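Pivlow-Doors: README

Last edit 27 December 2025, Lilla. Ask Orestis about anything under "eval", ask me about the rest.

What it is

Simulated door-opening and doorway-crossing episodes for mobile agents in house interiors. Method is the residual contact head from the Stimach branch, bolted onto a plain visual navigation policy. Data and checkpoints both live in this repo. Code for the renderer does not — get it from the Zoëga repo, you need access, write to Nadhirah.

Short version of the result: policy with the residual head gets through partly open doors far more often than the baseline. On fully closed doors the gain is small and we don't claim much for it.

Layout

episodes/ one folder per episode, color frames plus an action log
scenes/ house files, Mendmont format
ckpt/ baseline and residual, two seeds each
eval/ scripts, the held-out list, result tables
notes/ Frida's lab notes from August, messy but useful

Scenes

17 houses, 10 for training, the rest held out. Bedrooms, bathrooms, hallways mostly. Every house has at least one door between two rooms with different flooring, we wanted the threshold line to be visible to the policy in most approaches. Materials are randomised per house and not per episode. So one house always has the same carpet, same wall paint, same door slab. Known weakness, see below.

Doors are hinged only. No sliding, no folding. Handles are levers or knobs. Start angle is drawn fresh at each reset, and the lever can start in an odd pose if the reset catches it mid-swing. Left in on purpose, the contact head should cope.

Method, quick

Base policy looks at the current color frame and a short history, outputs forward and turn. Residual head looks at the same features plus the last contact flag and adds a small correction. Trained in 2 stages:

stage one — base policy alone, imitation on scripted paths
stage two — base frozen, head trained with reward for getting past the threshold without scraping the slab

We tried training both together. Worse, and unstable on one seed. Sebastián thinks the learning rate was just wrong. Could be. Not rerun.

The correction is clipped. Without the clip the head learns to shove the door and ride along with it, which scores OK in sim and would be terrible anywhere else. Clip value is in the config, don't raise it without looking at rollouts.

What the logs contain

Timestep, forward command, turn command, contact flag, door angle, done flag. Door angle is ground truth from the simulator and is NOT given to the policy. Don't feed it in by accident, I did, lost most of a weekend on it.

Collision shapes are simplified. Furniture is wrapped in a few boxes, so an agent can touch "nothing" near a thin or crooked object. Log furniture is the worst for this, gaps between the rails count as solid.

Known problems

- Material leakage. Model may be recognizing the house instead of reading the door. Held-out houses help but they share some textures with training.
- Contact flag drops out for a step at some resets. Ignore the first step when you compute scrape rate.
- Near-edge views. When the agent is close to the slab, most of what it gets is door and wall, and the base policy tends to turn the wrong way. Head fixes many of these, not all.
- Lighting is flat. No strong shadows, no night. Expect a drop if you add them.
- Some 2 percent of episodes end early with no reason logged. We left them in, filter on the done flag if you care.

Running eval

Unpack scenes first, then set the scene path in the config, then run the eval script with the checkpoint folder as the only argument. Results get appended to the table, they dont overwrite, so clear it between runs. Seeds are fixed in the held-out list.

If the numbers come out very different from ours, check the renderer version before you check anything else.

Todo

closed doors, properly
per-episode materials
seperate scrape rate for slab and frame
Frida: merge notes into this file
real robot — not this year

Held-out house, bathroom door, start of an approach from the bedroom side:
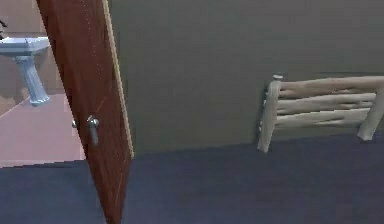
Can I train the residual head on top of my own navigation policy?
Should work as long as your policy exposes its visual features and you freeze it first. Match the feature size in the config, keep the clip at our default, and run stage two only. We've tested it with our own base policy and nothing else, so check the rollouts before trusting the score.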